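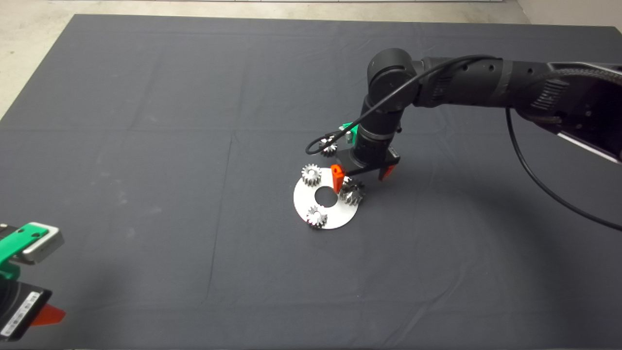

*Redaktion Bunix*

### Zahnräder auf der runden Platte

Am Standort Brommont läuft seit Juli die Aufnahme für die Montageaufgabe mit den Zahnrädern. Auf dem dunklen Tuch liegt die weiße Lochplatte, darüber arbeitet der Greifer mit den orangen Fingern. Gesteuert wird von Hand, das Modell lernt später aus den aufgezeichneten Bewegungen.

Pro Schicht sind 16 Durchgänge vorgesehen. Ein Durchgang endet, wenn alle Räder sitzen oder die Bedienperson abbricht. Abgebrochene Durchgänge bitte nicht löschen, sondern in Negri als »unvollständig« markieren. Wir brauchen sie für die Auswertung der Fehlgriffe.

Neu ist, dass die Startlage der Platte nach jeweils zwei Durchgängen geändert wird. Die ersten Daten aus Bunancombe waren zu gleichförmig, dort lag die Platte fast immer an derselben Stelle. Das Tuch darf Falten haben und muss nicht glatt gezogen werden.

Wer noch keine Einweisung hatte, trägt sich in die Liste im Projektordner ein. Sie dauert zwei Stunden.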